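4 Laying out and clearing the table

This section covers the Ellery table top and the Furkell tableware supplied with it. Read section 3 (Levelling the legs) first. A table that has not been levelled will let round items roll towards the lower side.

4.1 Before you start

Check that the leg locks are closed and that the top does not rock when pressed at each corner. The surface must be clean and dry. Crumbs or grit under a plate will mark the white finish when the plate is turned.

Note: The finish is the same on both faces of the top. If one face becomes marked, the top may be turned over as described in section 2.

4.2 Setting out

1. Wipe the top with a damp cloth, working from the far edge towards you. Dry it with a second cloth.

2. Put down the oval plate first. It is the largest piece and takes the most room. Lay it flat, with the whole of the base on the table.

3. Place the bowl beyond the plate, towards the far edge. Leave a hand's width between the bowl and the edge.

4. Place the cup on the near side of the plate.

5. Lay bottles down only if the cap is fully closed. Turn the cap until it stops, then check it again before the bottle is laid on its side.

6. Add fruit last. Whole soft fruit goes in the bowl. Cut fruit goes on the plate.

Caution: Do not leave cut citrus directly on the table top for longer than 2 hours. The juice can dull the finish.

4.3 Clearing

Clear the table in the reverse order, beginning with loose food. Small pieces left on the surface are easily trapped under the plate when it is lifted.
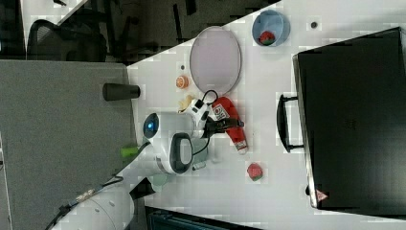

Figure 5. Table top before clearing: plate, bowl, bottle and loose fruit.

In the state given in Figure 5, the orange slice and the strawberry-like fruit lying on the table are dealt with before the tableware. The one already in the bowl may stay there until step 3.

1. Collect any fruit lying on the surface. Put cut pieces on the plate and whole pieces in the bowl.

2. Stand the bottle upright, or remove it from the table. Hold it by the body and not by the cap.

3. Carry the bowl away and empty it.

4. Remove the cup, then the plate. Lift the plate straight up with both hands. Do not slide it.

5. Look over the surface for small dark specks. Lift them with a damp cloth without rubbing, then wipe the whole top.

Caution: Do not use scouring powder or a rough sponge on the top. Marks made in this way are not covered by the guarantee.

4.4 Cases and bags on the table

A case may be laid flat on the top during packing, provided that it is closed and its weight rests fully on the surface. Keep it to one side and turn the handle so that it can be reached without leaning over the tableware. Check the underside for grit. Wheels and metal feet must not be dragged across the finish.

Do not fold the legs while a case is on the table.

4.5 Replacement parts

Plates, bowls and cups can be ordered singly from Rimero. Quote the part name and the colour. For leg locks and edge strips, see section 7.

Text revised 2022-05-05, E. Lombardi. Checked: L. Zanetti.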